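27 November 2019
Notebook entry, board cleaning, bench by the window
T. Gashaw

Continuing from the May entries. Same question as then: what takes old dry-erase residue off a glossy whiteboard without leaving a film that makes the next cleaning harder. The Grelcombe board is still the test piece. It has been in daily use since the last entry and was written on again for this round.

Setup. Board laid flat on the bench, black cloth under and in front of it. I went back to the black cloth after trying white paper in May. Lint and dry marker dust show up on the black, and on paper I kept losing them. The cloth was folded in the drawer and I did not iron it, so the crease stays. Pens go in the mesh holder and stay there between passes.

Ink. Black marker only, Dultska chisel tip. Lines drawn along the length of the board, left 14 days before the first wipe. In May the longest wait was 4 days, and every method looked good at 4 days, so the comparison told us very little.

Method. Each pass is one stroke out and one stroke back, same hand, cloth folded to a fresh face before the next pass. No scrubbing in circles. Circles hide the direction of the smear and I want to be able to read it afterward.

Pass A, dry felt eraser. Lifts most of the line, breaks the rest into gray dust and pushes it along the stroke. Dust collects at the end of the stroke and falls off onto the cloth. Expected.

Pass B, dry microfiber. Picks up the dust from pass A. Does little for what is stuck down. The gray band after this pass is wider than the original lines and lighter. 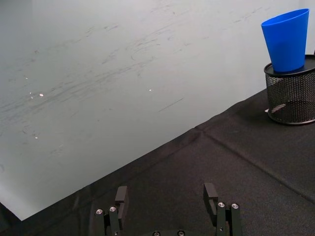

Board after pass B. Residue heaviest center and left, lighter toward upper right. Small white spots are glare.

Notes on the state after B. The streaks follow the wipe, mostly lengthwise with a few on a slight diagonal. The diagonals I put down to my wrist. I was reaching across the board and the stroke drifts when the arm straightens out. Next time stand at the short end or turn the board.

There is also one thin straight line near center right that is darker than the smudging and does not belong with it. Could be a remnant of marker, could be a scratch holding ink. I ran a fingernail across and could not decide. Leave it alone until the wet passes are finished, then check again under the desk lamp at a low angle.

Pass C, microfiber dampened with plain water. Some improvement at the edges of the band. Center still gray. Water beads and drags the pigment a little, then dries with a faint tide mark. I would not recommend this as a routine step.

Pass D, Teshome cleaner, 2 sprays onto the cloth, none onto the board. Center came up clearly better. Followed with a dry cloth before the liquid could evaporate. When I waited, in May, the film came back as a haze that was visible only from the side, and new ink skipped over it.

Pass E, repeat of D. Small gain over D. Stopped at 3 wet passes counting the water.

Write-over check. Drew a short stroke in the cleaned area and one in the upper right, where there was least residue to begin with. Both laid down evenly. Wiped both off right away with the felt, no ghost in either. This needs repeating after a longer wait before it counts for anything.

Cloths. The microfiber from B is gray all through and goes to the wash, no fabric softener. Softener gets onto the board and smears, see the page from May with the tape on it. The cloth from D is marked with a knot in one corner so it doesn't get mixed in with the dry ones.

Problems with this round. The room light is overhead and the surface is glossy, so judging by eye depends on where you stand. I looked from the same side each time but did not mark the floor. Wiping pressure was not controlled either. A block with a weight on it, cloth wrapped around, would fix both the pressure and the drift. Offcut from the Lirkutdale shelf job should be the right width, check the rack.

To do:
Desk lamp check on the thin line.
Make the weighted block.
Redraw lines in blue as well as black, same wait.
Order Teshome refill, bottle is low.
Shake the black cloth out before it goes back in the drawer.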